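Bekham Allotment Association: Minutes of the September Meeting
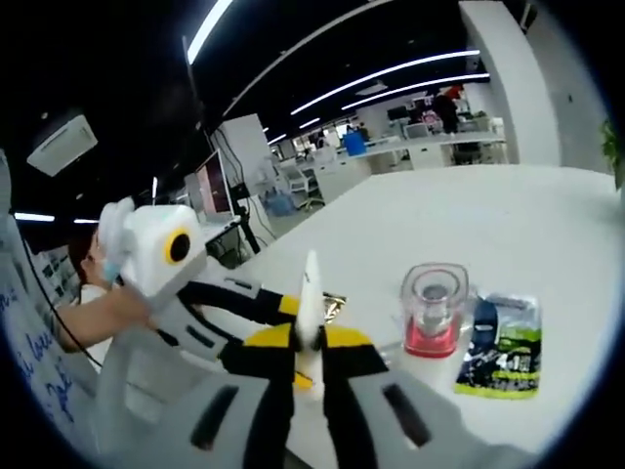
Thịnh Tôn

The meeting opened at 7 pm on Tuesday. Apologies were received from two plot holders. The minutes of the last meeting were agreed.

Water supply. The new tank holds 1,000 litres. Members asked that hoses be kept off the lower path.

Rents. The annual rent for a full plot will stay at £140. Half plots were left for the next meeting — figures are still awaited.

Waiting list. Plot 10 is vacant and will be offered this month.

The meeting closed at 8.15 pm.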